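Owner Manuals Belong in the Glove Box

Opinion
24/01/2021

The printed owner manual is leaving the automobile. Several manufacturers now supply a short booklet with the vehicle and place the full text on a website, in a telephone application or in the menus of the center display. The Strazds Institute for Vehicle Information has followed this change closely, and the view set out in this essay is that it has gone too far. A complete manual, on paper, should remain part of every new vehicle sold.

The case for removal is not a weak one. A full manual for a modern sedan is a large book. The copy supplied with the Fastum wagon in our reference library has 500 pages and weighs as much as a small tool kit. Printing such a book costs money, and a portion of it is out of date before the vehicle reaches the dealer. Software updates change how a feature behaves, and a page cannot be corrected once it is bound. Digital text can be searched, enlarged and translated. For drivers with limited vision these are serious advantages, and the Institute has no wish to see them lost.

The difficulty lies in when a manual is needed. Few owners read one from front to back in the driveway. They look for it when a warning lamp comes on at night, when a key fob stops responding, or when the spare wheel must come out on the shoulder of a road they do not know. In several of these cases the battery is weak or dead and the center display is dark with it. In others there is no telephone signal. Instructions for starting a disabled vehicle should not be stored in a place that requires the vehicle to start.

Last March the Institute sent a questionnaire to owners of vehicles no more than two model years old. We received 1,587 replies. Of these, 198 came from owners who had needed the manual away from home and had been unable to open it. Kęstutis Rebane, who compiled the results, cautions that people with a complaint are more likely to answer a questionnaire, and we accept that caution. The replies nonetheless describe the same handful of situations over and over: the hidden release for the fuel door, the location of the towing eye, the correct tire pressure for a loaded vehicle, and the method for moving the selector out of park without power.
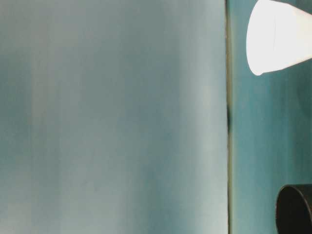
Pale blue-grey panel with a dark vertical seam.

There is also the matter of ownership over time. A vehicle may pass through four or five households. The paper manual, if it is kept, passes along with it. The application often does not. It may require an account, and the account may require proof of purchase. Ilze Lill of our Brarnota office spent most of an afternoon trying to obtain the manual for a used hatchback whose maker had moved its older documents to a new address and left the old links in place. She obtained it in the end from a dealer, who printed it for her at the counter.

Some in the trade have answered that the short booklet covers emergencies well enough. We have read a good many of these booklets. The better ones do cover jump starting, towing and the meaning of the red lamps. The poorer ones give two or three lines on each subject and then refer the reader to the website. Fuse diagrams are commonly left out, as are bulb types and fluid grades. A driver standing in a parts store needs exactly those pages.

The Institute does not ask that digital manuals be withdrawn. It asks for three things. First, a full printed manual should be supplied at delivery, or mailed without charge to any owner who requests it, including a second or third owner. Second, the digital text should be available as a plain file that can be saved and opened without an account. Third, where a feature has been changed by a software update, the owner should receive a dated sheet that can be placed in the book - an old practice in aviation and one that works well.

None of this would be costly when set against the price of a new vehicle. The position above will be presented to the trade at the Vustelport meeting, and written comments from manufacturers, dealers and owners are welcome before then. Comments should state the make and model year of the vehicle concerned.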